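December 8, 2021

Started the sink task today. I had the controllers from the first hour until lunch, then again from two until the batteries went. My shoulders ache, the left one more.

The job is simple to say. Pick the cup out of the dish rack, move it across, set it down upright on the counter, back off. Skedon wants 400 good runs of it before the break. We have the cup in different positions written on a sheet, and the one I did most this morning was the cup on its side with the opening to the right. The left arm has to come in low and turn late. If I turn the wrist early the fingers hit the wires of the rack and I have to throw the run out.

I got 12 keepers before lunch, which is poor. In October, on the drawer task, I was doing twice that, but a drawer handle stays where it is.

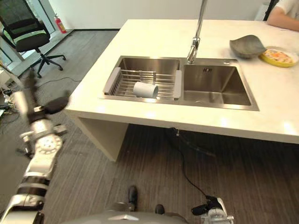
The delay is what I keep fighting. I move my hand and the arm follows a bit after, so when I correct I correct too much and it starts to swing. Someone on the Undside team told me to stop between moves and let it settle. I tried that and it helped, except the pauses end up in the recording, and then the robot learns to pause too. Poirier had that problem with their towel data and had to cut it all by hand.

After lunch I tried one long slow move with no stops – down, close, lift. Better. Six in a row were clean and I didn't touch the rack once. Then I lost two when the cup slid in the grip on the lift. I think I was closing too near the rim. Tomorrow I will go for the middle of the cup and see.

Wrote up the bad runs before leaving. Ukau asks for a reason on every one now, so I put "hit rack" or "slipped" and left it there.

Home after dark. Soup and toast. Reached for a mug in the cupboard and noticed that I slowed down just before I took hold of it. Ice on the arm, bed early. Need to remember to bring the wrist brace and ask for a lower chair.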